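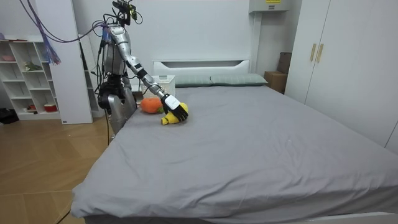 Slide 1: Humanoid at the bedside, right hand just above a soft toy.

Talk notes, Consolacion Estrella, Jul 29, 2020
Can machines do the chores yet?

Start with the bed. Leave the slide up while people sit down. Ask who cleared toys off a bed this morning and how long it took. Wait for a couple of answers.

Point to the hand. It's over the yellow toy, with the orange one right beside it. Picking up something soft sounds easy. The toy gives when you squeeze it, and so does the mattress. If the hand comes down too hard, everything sinks and the fingers close on sheet. Too light and they slide off.

Second problem is reach. A person would put a knee on the mattress. A robot standing at the side has to do it all with the arm and stay balanced.

Then the part people skip: where does the toy go? Basket, shelf, back on the pillow? Every family has a different answer. Say this slowly, it comes back at the end.

Slide 2: Numbers from Ramura
Our own trial at the Ramura apartment. 1631 pickup attempts, soft items only. Read the number and move on. The success table is in the handout and I don't want to spend the session on it. Main point – most failures were at the grasp, few were at the release.

Slide 3: The shop floor
Compare with Plarna. Their packing line moves 200 cartons an hour with 2 arms. Same size, same spot, same light all day. Dinetti has a similar line for jars. These work and have worked for years. Mention that someone still walks over when a carton arrives crushed.

Slide 4: What is ready, what isn't
Ready: vacuuming a clear floor, moving boxes of a known size.
Close: picking single items off a flat surface, if speed doesn't matter.
Not ready: making the bed, folding a fitted sheet, putting a whole room in order.

If Assunção comes up, their folding demo took 10 minutes for one towel. Don't be unkind about it. It did fold the towel.

Slide 5: Back to the bed
Go back to slide 1. Repeat the question about where the toy goes. My answer for now is that the owner has to show the machine, room by room. We plan to test that in November.

Questions. If they ask about price, say we don't have one.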